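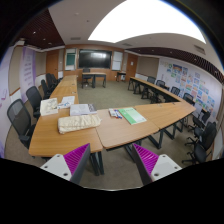
Hutchins Room: Table Layout and Supplies

The Hutchins room is the larger of the two meeting rooms on the Ikora floor. It is set up as a U for training days and planning sessions. These notes go with the gallery and cover the tables, the chairs and the items kept out on the tabletops. Room dimensions and the booking procedure are on the Stido facilities page and are not repeated.

Layout. Three rows of wooden conference tables, joined at the corners. The tops are light oak in color and the legs are dark. The inside of the U is left as open carpet so a presenter can walk in and hand things across. Chairs go on the outer sides only.

Chairs. Black, mesh back, one pattern throughout. The left row has four. Do not bring in chairs from the Zutis room; the arms on those are higher and will not go under the tops.

Corner of the left and front rows. This is the usual drop point for loose supplies. A folded cream-colored cloth, a booklet, some loose papers and a few whiteboard markers with blue and red caps share the corner, along with a light green folder or notebook. The markers belong on the front row, next to the seam, where they can be reached from either side.

Floor. Gray carpet, continuous under all tables. The carpet hides a small step in the slab near the door side. It affects leveling, so the feet on the right row were set individually and should not be turned. If a top rocks, report it.

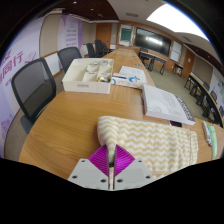
Posted by Stido Facilities – March 14, 2010

Supply end of the table. An off-white plastic organizer bin with a small gray label on the front, standing on the long table. One large open area on the left, smaller compartments on the right. Thin looped wires or wire-like items are in the rear compartment and shiny metallic pieces in the front right section.

Cloth. White with tan-yellow zigzag stripes, folded on the near part of the top. Hemmed edge. Cloths are for wiping the tops and for putting under anything with a rough base. Fold and leave on the table. Do not hang over chair backs.

Other items on the same top. A low white carton with blue graphics beside the bin, then a thick white book or flat box set at an angle near the table edge. A long green packet lies farther right.

Notes on the tops

The wood grain runs lengthwise on each table. Wipe with the grain using a barely damp cloth, then a dry one. Spray cleaner goes on the cloth and never on the wood. The old finish was damaged at the seams by spray that ran down between two tables and sat there overnight, and the tops were refinished in October. The work order is 1,337 if anyone needs the product sheet.

Whiteboard ink comes off the finish if it is wiped the same day. After that it takes alcohol, which dulls the surface. Ask before using it.

No tape on the tops. Name cards should be the folded type. Adhesive hooks for cables are allowed on the underside, set back at least 9 inches from the seam so they clear the joining plates.

Moving the tables

The rows can be separated for a classroom layout. Undo the joining plates from below, starting at the corners. Two people per table. Lift; dragging pulls the carpet and loosens the feet. When the U is put back together, set the left row first, then the front row, then the right row, and check the near corner for square before tightening anything. An error there shows up at the far end as a gap.

Clear the tops before lifting. The bin should be carried separately and kept level – the dividers are shallow and the small pieces move from one compartment to the next.

Restocking

Markers are ordered in lots of 100 under catalog line 688. Discard dry ones at the end of the session instead of putting them back with the good ones. Blue and red run out first. Printed booklets and other handouts left after a session are held on the table until the next working day and then moved to the shelf outside the Zutis room.

Loose papers with names or account details on them go in the locked bin by the copier, not the shelf.

Corrections to this page can be sent to the facilities desk. The classroom layout will get its own gallery once the second set of joining plates arrives.

Related pages: Zutis Room: Seating and Storage | Ikora Floor: Key List | Table Feet: Leveling Procedure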